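Vonus Bin Picking Starter Cell - Planning and Budget Guide

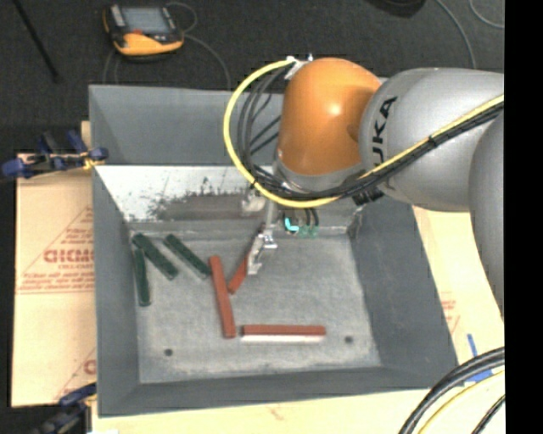

Arm, gripper and tote, with red and green blocks for parts.

Most people who write to us about a first picking cell have already chosen the arm. They have a quote for it in one hand and a number from their manager in the other, and the two are closer together than they ought to be, because the arm is only one line on the list. So we put this page together for anybody at that stage, and we'd much prefer you read it before you sign anything than after.

What you get

The Starter Cell is a package you add to an arm you own or are buying elsewhere. It includes:

Plallitz two-way gripper with jointed metal fingers
Wrist mounting kit and signal cable
Sloped-wall tote, gray
Set of practice blocks in two colors
Cable ties, brackets and a pair of bench clamps
Lellden setup software, single seat
5 hours of remote help, used whenever you like

Package price: $3,086. The arm, the safety equipment and the bench are not included. Shipping is quoted separately, and if you're close to our shop in Correia you are very welcome to come pick it up and stay for coffee.

Start with the tote

We know, everybody wants to talk about grippers first! But the tote decides a great deal. Steep walls push parts toward the middle and that helps, until a part stands up against the side and the wrist has to come in at an angle to get it. Measure the inside of the tote you really plan to use, at the floor and at the rim, and send us both sets of numbers along with the longest part you handle. Matilde Lobo checks every one of these before an order goes out, and she has talked more than one customer into a shallower bin.

Clamp the tote down. A bin that slides half an inch during the morning will cost you an afternoon, and clamps are cheap. If you expect to swap totes often, ask us for the locating corners instead ($200 for a set, fits most bench tops).

Cables, and why they get their own line

Please put money aside for cables. A new buyer will plan the reach of the arm very carefully and then find that the wrist cable is too short for the last joint to turn, or so long that it hangs down in front of the fingers. Leave a generous loop at the wrist, tie the bundle off further up the arm, and run the whole path by hand at slow speed with someone watching the slack. We suggest $200 on top of the package for a spare wrist cable and a few extra brackets. Inês Vieira, who does our phone support, would like you to know that the spare should be bought on day one.

Practice parts before real parts

Plain narrow blocks make good first parts. They lie flat, they lean on each other, they end up next to a wall, and between them they'll show you most of the trouble your real parts are going to give you. Two colors make sorting tests easy to set up. Start with just a few, well spread out, and add more once the picks are steady. Your own parts can wait until the second week.

Space and people

Keep the teach pendant where an operator can get to it without leaning over the bin. Plan on one person who owns the cell - a real name on the plan, with hours against it. Abílio Barros has a worksheet for this that also covers risk assessment, guarding and training time, and he'll send it to you whether you buy from us or not.

Lead time

Orders placed before the end of July have all shipped. New orders are going out in the sequence we receive them, and the gripper is the slow item. If you have a fixed start date, tell us up front and we'll let you know plainly if we can't meet it.

Asking for a quote

Send the arm model, tote measurements, part weight and a phone picture or two of your bench. Deolinda Peixoto handles quotes for schools and labs, Ildikó Bognár handles everyone else, and they cover for each other.

Prices last checked Aug 24, 2022.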